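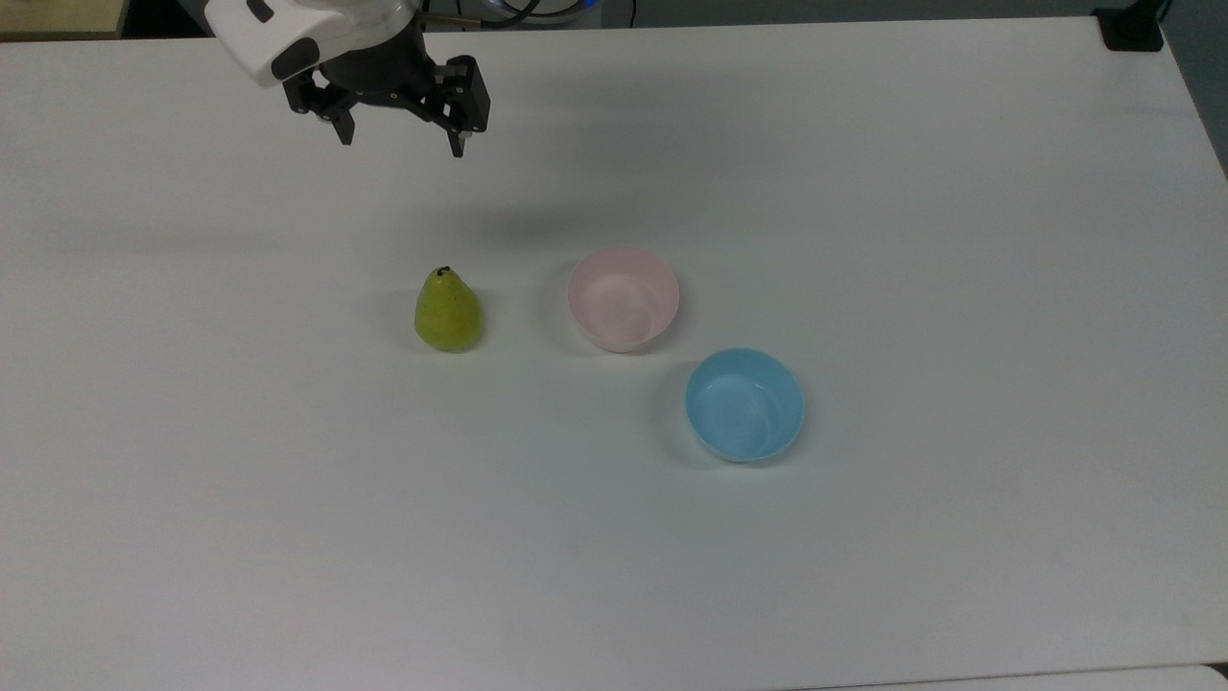
Filed under: Rest & Recovery, Research Notes
3 min read
Search articles, authors...

3.2 Warm foot baths before bed

We were keen to see whether a plain foot bath, the kind anyone can set up at home, would change how people felt about their evenings. The 22 adults who joined us in Gralness soaked their feet for 15 minutes each night, then went to bed at their normal time. They kept a short sleep diary and were asked to leave everything else alone, including their evening snack (Figure 1 shows a green pear and two bowls, one pale pink and one light blue).

The diaries were a joy to read! Most people wrote that they felt calmer by bedtime, and several described warm feet as the best part of the day. Salem and Bezerra saw much the same pattern in their Testach pilot, although their group used deeper tubs and soaked in the afternoon. We had expected the early timing to weaken the effect, so it was exciting to find the two sets of notes so close in tone.

Falling asleep was harder to judge. People guessed the time themselves, and a tired person is a poor clock. We have therefore treated those entries as impressions and kept them out of the main analysis. Montes used wrist monitors at Clemutstead and we would love to do the same in a follow-up — his readings picked up short wakings that the sleepers had forgotten by morning.

Two people stopped early. One found the water made her ankles itch, and the other had started shift work. Anyone with diabetes or reduced feeling in the feet was left out from the beginning, as they may not notice water that is too hot. The results should not be stretched to cover them.

Adding lavender oil made no clear difference to the diary scores. Those who liked the smell kept using it, those who didn't went back to plain water, and both groups carried on soaking. Semple has suggested that the quiet sitting matters as much as the heat, and we think he may be onto something. A dry-basin comparison, with the same chair and the same length of sitting, is planned for July.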